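Prestum Gripper Evaluation Group
Minutes of the fourth meeting, held on 1/9/25 in the upper meeting room, Karden building

1. Minutes of the previous meeting
The minutes of the June meeting were agreed as a correct record, subject to one change at item 5, where "wrist camera" should read "gripper camera".

2. Matters arising
The replacement finger pads ordered from Kassa had been received and passed to the workshop. The request for a second charging cabinet remained with the facilities office.

3. Comparison of hand-held grippers
3.1 The group received the report on the comparison of the two hand-held grippers, referred to throughout as the Kassa unit and the Brirberg unit. A total of 1828 recordings had been made across both units, of which 363 had been set aside at the checking stage. The most common ground for setting a recording aside was loss of tracking during fast turns of the wrist.
3.2 Members discussed the tabletop work in the atrium, in which a computer mouse is picked up and put down among everyday items.
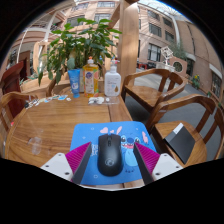 3.3 It was noted that daylight from the glass roof changed a good deal over a working day and that exposure settings had been left on automatic for both units. Members took differing views on whether this should continue. It was agreed that exposure would be fixed for the next round and that the automatic setting would be kept for one further set of recordings, so that the two could be compared.
3.4 The group considered finger shape. The tapered fingers were felt to suit low, rounded objects. Operators had reported that the trigger on the Brirberg unit was stiff, and that long sessions were tiring for those with smaller hands. The supplier had been asked for a lighter spring and had yet to reply.

4. Camera view and calibration
4.1 A paper on calibration was taken as read. The group agreed that both fingers should remain within the camera's view at all times and that any unit failing this check should be withdrawn until reset.
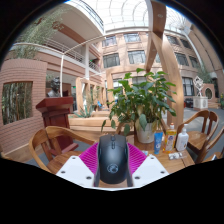
Figure 2. Computer mouse between the gripper fingers, atrium table.

4.2 It was reported that calibration files had been saved under differing names by different operators. A single naming rule was approved and will apply to all new recordings. Existing files will be left as they are.

5. Next round of trials
5.1 The group approved a further 200 recordings for each unit, using the same list of objects. Each operator is to complete 10 practice attempts before recording begins.
5.2 A proposal to add the bench-mounted arm to the comparison was deferred until the controller update had been tested.

6. Actions
Workshop: fit the Kassa finger pads and check the fixings.
Trials team: fix exposure settings and circulate the values used.
Data team: issue the naming rule to all operators.
Secretary: write again to the supplier regarding the trigger spring.

7. Any other business
Members were reminded to return units to the Karden store at the end of each session and to sign the log.

The date of the next meeting will be circulated by the secretary.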